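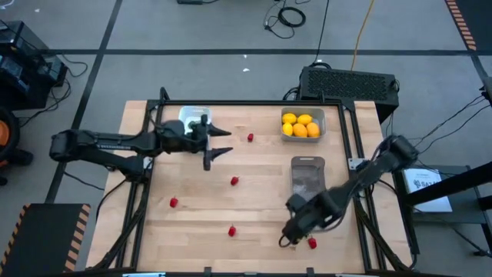

1 min read

February, fruit leather notes, batch 13. Strawberry + lemon again. Dehydrator tray 9 still dries faster than the rest, rotate at halfway next time. Used the Pirnine sheets, peeled clean. Too tart, cut the lemon juice and strain out teh pips first.

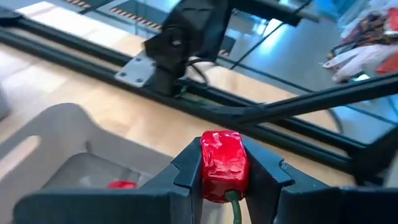
Red foil, crinkled and very shiny.

Wrapping for the Irelska order: plain paper is fine, foil costs more. Batch 12 went sticky at the corners, jar lid not tight I think. Need 16 more strips by 4 pm. Order sheets, lables, and ask Drelance about the late box.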